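Been putting this off, but since three of you asked: yes, my workplace is automating, and no, it doesn't look like the brochure. Long one, sorry.

I work at Charpentier, in the building out on Clondthorpe Road. We used to be a packing and returns outfit. Now about half of what we do is produce examples for a machine to copy. Pick a thing up, put it in a basket, take it out again, next thing.

The project is called Lastoder. The client is Itano. I have met someone from Itano exactly once and he spent the visit asking where to park.

The pitch, in the December all-hands: the system learns from us, then it does the dull parts, then we do "higher value work." I wrote down "higher value work" and put a question mark next to it. The question mark is still there.

What changed on day one was the counting. On the packing line you had a daily number for the whole bench and if you were slow somebody faster covered you. Now every person has their own number. Mine is 254 good picks a shift. A pick that gets rejected doesn't count, and you find out the next morning.

Who decides it's rejected? Software first, then a reviewer if you appeal. You get 5 appeals a week. I've used all mine by midweek more than once. Won most of them too, which tells you something about the software.

The other thing is that you slow down. You'd think it'd be the reverse. But they want smooth and they want the same speed all the way through, so people who could clear a bench in their sleep are moving like they're under water. My shoulders hurt in a place they never hurt before.

Snacks are the worst category and everybody knows it. A box is a box. A bag of chips is a different shape each time you touch it. You squeeze too hard, you've crushed it. Too soft and it slides. 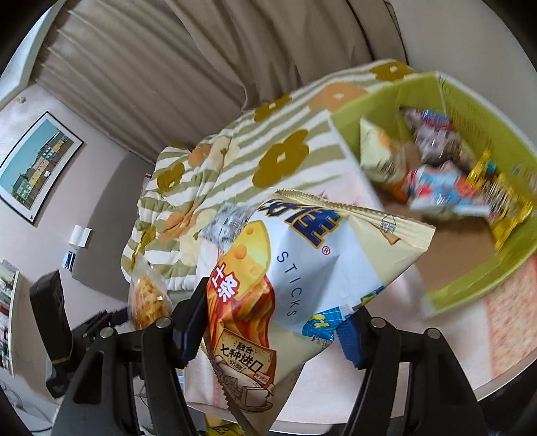 Charpentier Fulfillment / Handling & Demonstration Team, second shift

Cheese sticks, with the fingers on either side of the bag. The basket of packets is on the bed because the home set-ups are what Itano is paying for this quarter. Warehouse shelves are apparently solved. I'd like whoever solved them to come work a shift by our shelves.

And look at how much stuff is in a normal bedroom. Striped comforter with giant flowers on it, desk, chair, curtains, books. Somebody who grew up in a bedroom doesn't even notice. I'm told the machine needs thousands of hours of us not noticing.

So does it work? I don't know! I've asked. We get a slide every month with a line going up. The axis isn't labeled. I raised my hand about the axis and was told it's "relative improvement." Relative to what, I said, and we moved on to parking again.

To be fair to it, there are good parts. I sit down more. It's quieter than the line, you can hear yourself think. The pay went up a little when we moved over, and for the newer folks that little bit matters. A couple of people on my shift flat out love it and I'm not going to tell them they're wrong.

But 28 of us moved over from packing and the packing jobs were not refilled behind us. When I asked what happens at the end of the contract I got the higher value work slide again. Same slide. Same clip art of a lady with a tablet.

My cousin keeps saying I'm training my replacement. I think that's giving it too much credit. What I see so far is that the manager got replaced, by a dashboard. The old one you could argue with in the break room. He'd forget he was mad at you by lunch.

If your place is about to do this, things I wish I'd asked before signing: who sees the per-person numbers, and for how long are they kept. Whether a rejected pick is paid. What happens to your old job title, because mine vanished from the system and it took weeks to get my seniority back.

Also ask about breaks in writing. Ours are "flexible," meaning you take them out of your number.

Someone's going to reply that this is how it went with the looms. Okay. I've read about the looms. The people in that story didn't have a great time either.

Anyway, back on at 3. More snacks.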